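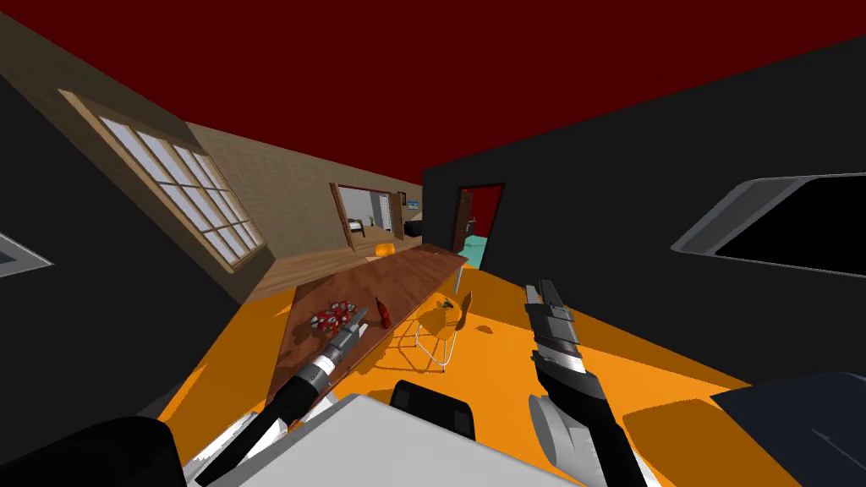

Fig. 1. Rendered interior with a dark red ceiling, a tan wall and a charcoal wall.

Color in Small Interiors
Session 4 handout – Ceilings and wall values

Reading before class: the chapter on value and contrast in the course pack. Bring your gray scale cards.

Value comes before hue
Value is how light or dark a color is. Most problems in student schemes are value problems. A red and a green of the same value will read as one tone in a dim room, and the edges of the walls get hard to find. Squint at your samples, or photograph them and remove the color.

Light reflectance value (LRV)
Paint makers print an LRV on the back of the chip. The scale runs from 0 (absorbs all light) to 100 (reflects all light). Flat white ceiling paint is usually above 80. A paint with an LRV of 38 is a middle tone and will look darker on a ceiling than on a wall, as a ceiling gets little direct light from windows.

Dark ceilings
A dark ceiling tends to look lower. In a tall room this can help. In a room with standard ceilings, keep at least one wall light, or plan for more lamps. Warm darks such as brick or wine red also tint the light that bounces off them, so check skin tones and white trim under the finished color.

Wood next to paint
Treat a wood floor or window frame as a color in the scheme. Most woods fall in the orange to yellow range. Tan walls sit close to them, while charcoal sets them off.

Worked problem
The Magagula apartment has 1,740 square feet of wall to paint, two coats. One gallon covers 400 square feet per coat.
1,740 x 2 = 3,480
3,480 / 400 = 8.7, so order nine gallons.
Doors and windows have already been subtracted. Do not subtract them again.

Assignment
Prepare 2 schemes for the Starimside reading room, one with a light ceiling and one with a dark one. Give the LRV for every surface. Mount samples in the position they will have in the room – ceiling at the top, floor at the bottom. Label the back of each board with your name and section.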